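Clostungate Workshop Forum > Builds in Progress > Hand-held gripper, bushings and soft stuff

pichit_p
Posted Sunday, 9:40 pm

Okay, update on the gripper for those who asked in the chat. For anyone new, I'm building a hand-held gripper tool in the shared shop, black printed links on bushings, and the idea is that you carry it around by hand and pick things up with it long before it ever goes on an arm. If the fingers work on the end of my own wrist I'll trust them on the end of a motor.

Hard objects are fine now. Blocks, cups, a roll of tape, the handle of a screwdriver, no complaints. So this week I moved on to cloth and oh boy. Cloth doesn't care how strong you are! You squeeze and it just goes somewhere else. I spent most of the evening at the long table by the window picking up a glove, putting it down, picking it up again, and swearing quietly so Ratree wouldn't hear me from the laser room.

What I've settled on for now is closing the top part down onto the thickest bit of the material and letting one of the jointed fingers come up from underneath. The other links just sort of stand in front and keep things from swinging.

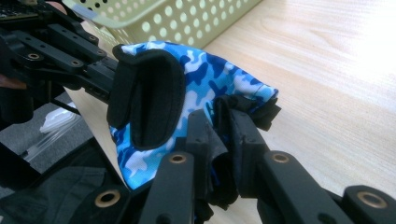 Fingerless glove, camo print, top frame down on the padded cuff.

The cuff is a much better target than the thin fabric, it has some squish so the plates have something to push into. Grab it by the thin part and the heavy end pulls it straight out (I have dropped this thing so many times). Next job is finger pads. I have a strip of soft rubber left over from the Cowie project and I'm thinking of gluing it to the inside faces. Any reason not to?

Log so far: 122 tries with the glove, 13 drops since I started going for the cuff. I wasn't counting before that and I'm glad I wasn't.

daranee_k
Posted Sunday, 10:05 pm

Nice!! Going for the thick part is what I'd do with my own hand so that makes sense to me. What are the bushings, just brass or the oily kind? And are you pressing them in or gluing?

pichit_p
Posted Sunday, 10:11 pm

Plain brass from the drawer under the drill press, pressed in with the vise. No glue. I had to reprint 2 of the links when the holes came out tight and I got impatient and cracked them. Warm the plastic a little first and they go in sweet.

thongchai.r
Posted Sunday, 10:32 pm

Not to rain on this but I think you're fooling yourself a bit with the cuff. You know where the cuff is. You're looking right at it and steering with your arm. Put that hand on a motor and it has to find the cuff on its own, and half the time the glove will be lying there upside down or bunched up. I'd want to see it pick up a plain rag first. If it can do a rag it can do anything.

Also rubber pads, sure, but don't glue them. You will want them off again in a week. Ask me how I know. Double-sided tape.

pichit_p
Posted Sunday, 10:50 pm

I mean yes, I'm cheating, that's kind of the point of doing it by hand first? I want to find out what the fingers can do when the aiming is good. The aiming is a separate problem and it's going to be a much longer winter.

Fair on the tape though.

ratree_t
Posted Sunday, 11:02 pm

I heard the swearing.

I'm with Thongchai on the rag but for a different reason. A rag is the same thickness all over, so you'd learn how hard you have to squeeze without the padding helping you out. With the glove you've got thick stuff and thin stuff in one object and I bet when it slips you can't say which of the two let go.

Please put the mats away when you're done, the laser people want that table in the morning.

chaiwat_s
Posted Monday, 7:15 am

Going to disagree with both of you. Rags are boring and they're also weirdly hard, a flat rag on a smooth table has no edge to get under. You'd spend three weeks on getting under the edge and learn nothing about the grip. A glove at least stands up a bit. I'd stay with the glove, then do a sock, then a hat with a brim, and save the rag for last.

Pichit, do you have any stop on the closing travel? On my old Gustix kit the fingers would close past each other if there was nothing in between and it chewed up the pins. Took me ages to see it.

pichit_p
Posted Monday, 12:20 pm

No stop! I just... let go of the trigger. Good point, I'll add a little bump to the base link on the next print. And I do have a sock. I have many socks.

Ratree you're right, I can't tell which side lets go. I might put a dab of chalk on the thin part and see if it gets smeared.

thongchai.r
Posted Monday, 12:41 pm

Learning to get under an edge IS learning about the grip, Chaiwat. It's the whole game with cloth. But fine, sock.

Chalk is a good idea. Use the blue stick, the white gets into everything.

pichit_p
Posted Monday, 12:48 pm

Blue chalk, blue glove, Thongchai. Come on.

thongchai.r
Posted Monday, 12:50 pm

ok white then

daranee_k
Posted Monday, 6:30 pm

Would you share the link files when the stop is in? My niece and I want to try a smaller one over December, she has tiny hands and the trigger on yours is a stretch even for me. I can print on the Grernanus in the back if it's still working, last time the bed was doing that thing where one corner sits low.

pichit_p
Posted Monday, 7:02 pm

Of course! Give me a few days to get the bump in and clean up the names, at the moment everything is called finger_new_new. If you scale it down leave the bushing holes alone or they won't fit the brass, you'd have to shrink the rest around them. The corner is still low. I stick a bit of paper under the clip on that side and it prints fine — just go slow on the first layer.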